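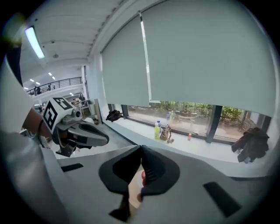
One reader of the draft asked why the Kekbridge hall talk opens with lighting before floor area. Answer: the ceiling lights set the work hours. Long fixture near the upper left, small recessed lights farther back. Railing on the upper walkway, shelving below it. Floor gray, walls white. Pause for the plan, sheet 11.

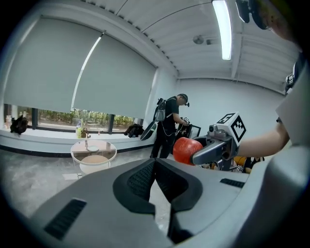
Briltier objected that a glossy red ball shows glare sooner than a matte one. Agreed. Keep it for the 517 lux check. Next: Rodon shelving loads.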